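We use cookies to make this site work properly. By carrying on you agree to our cookie policy. Accept | Manage settings

Packing tips from a half-automated bench

I've been packing snack boxes at Manow for 8 years, and since November we've shared the job with grippers. Plenty of you have asked what that's like, so I've written down what I've learned, mostly the hard way!

First, sort your packets before you start. I used to grab whatever was nearest and my hands worked it out. A gripper wants a bit of elbow room round each thing, so spread the snacks out with the box open beside them – it saves a lot of fishing about.

Second, grip crinkly packets by the sides and go gently. Squeeze from both sides at once, somewhere near the middle, and leave the crimped end alone. 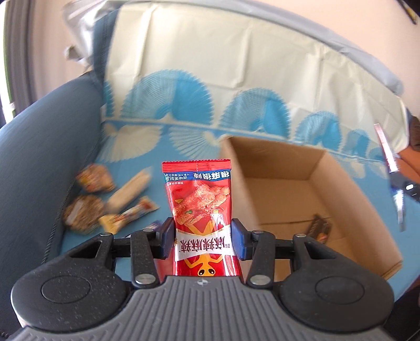

Third, pack heavy before light. Jasmina Krasniqi on our bench puts the flat things in first and the long sticks down the edges, and her boxes hardly ever come back from Flekthorpe with crushed corners.

As for the job itself, it's changed more than I expected. On a busy shift we send out 300 boxes, up from 200, and my wrists are much happier. But I do miss the chatter. You have to watch more and natter less, and watching is tiring in its own way (get up and stretch, please). We swap places every hour now, and I'd ask for that on day one if your place is bringing machines in.

Oh, and keep a soft dry brush by the bench for the dust. An old pastry brush does fine.

Sign up to our newsletter for more tips. You can unsubscribe at any time.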